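**Skellach retreat house – progress on the shrine room, June**

The new hangings are up! Soledad Figueroa finished the last of the three painted cloths on Thursday, and we had them on the east wall by the evening sitting. The gold took longer than planned (she redid the lotus borders twice), but they glow in candlelight and people have been staying on after the bell just to look.

Your grant stands like this:

- Cloth, pigments and gold leaf: £1678
- Artist's fee and travel from Padilla: £3092
- Left for lighting and the shrine table: £708

The lighting quote from Pustico came in a little high, so I've asked them to price it again without the dimmers. I would love to keep the dimmers if we can – the early sittings start in near darkness and a hard light at six is no kindness.

We can now seat up to 18 on the new cushions. The Hudatdale group came over for a day of chanting and practice, and they've already asked to return in the autumn.

Still to do: the skirting behind the shrine, a proper rail for the middle cloth, which hangs a touch low on the left, and the small dedication card with your name on it. Soledad has offered to letter the card herself, and I'll send you her draft wording before she starts.

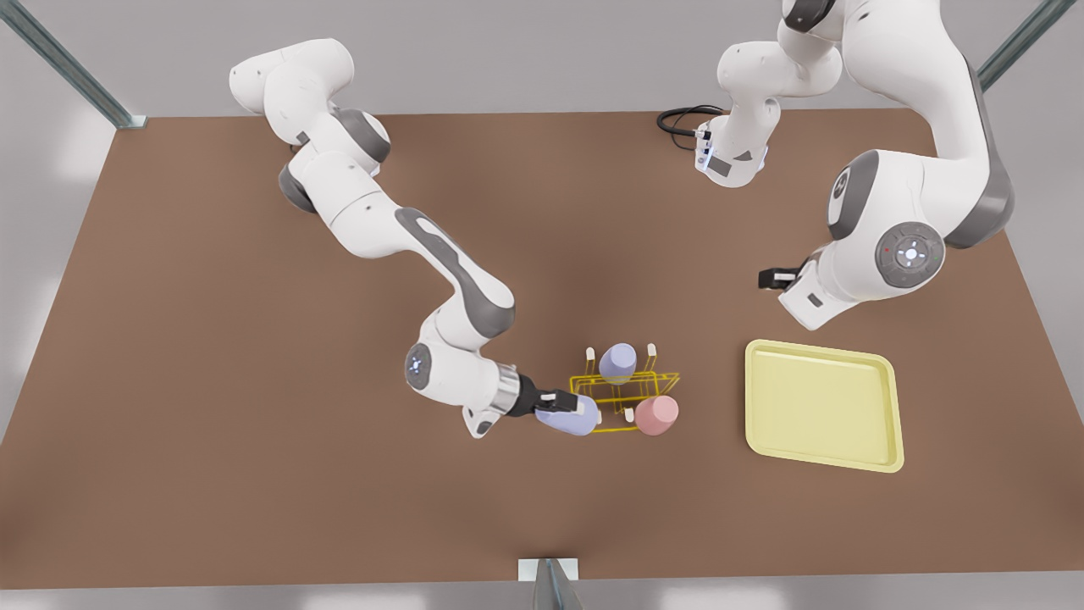
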